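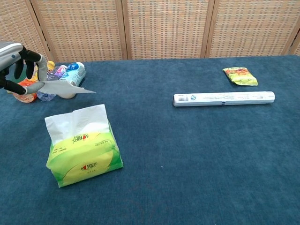
About us

Brandov helps small plants, shops and labs plan what they spend on robots. We don't build them. Don't sell them either, and take no commission from anyone who does. You pay us a flat fee, you get a plan and a budget you can take to your bank or your boss.

Started in the back half of the old Lalletti building, one desk and a borrowed phone line. Still in the same building — more desks now. 21 clients on the books as of this spring, most of them with under 60 people on payroll.

What we do

Needs review. We come out, watch a shift, write down what gets picked up, moved, wrapped, packed. Bottles, soft packs, rolls, thin sheets. Soft and thin stuff is where the money goes, so we ask about it first.

Budget. Arm, hand, mounting, guarding, spare fingers, training hours, power. Also the floor work, which people forget alot. One line per item, no lump sums.

Quotes. We read them for you. Two vendors minimum, three if the lead time is long. Anything marked "integration, TBD" goes back.

Lease or buy. Depends on your year. Orders that have to land before the December close need to start early, sooner than you think.

What it costs

Needs review is $3000 flat, travel included inside two hours' drive. Written report in 45 days, usually less. Budget and quote reading are priced after the review, when we know teh size of it. No retainer.

Recent work

Wullia — packing line, two stations, leased. Plan came in under their first quote and they kept the difference for spares.

Haddadin — bench setup for mixed household goods. Bought one hand, held off on the second till next year's budget. Right call for them.

Who we work for

Food packers, mail order, repair shops, a couple of school labs. If you're bigger than that we can probaly still help, ask.

Getting in touch

Use the form on the contact page. Send a parts list if you have one, even a rough one. Replies go out in the mornings.

Page updated 4/29/25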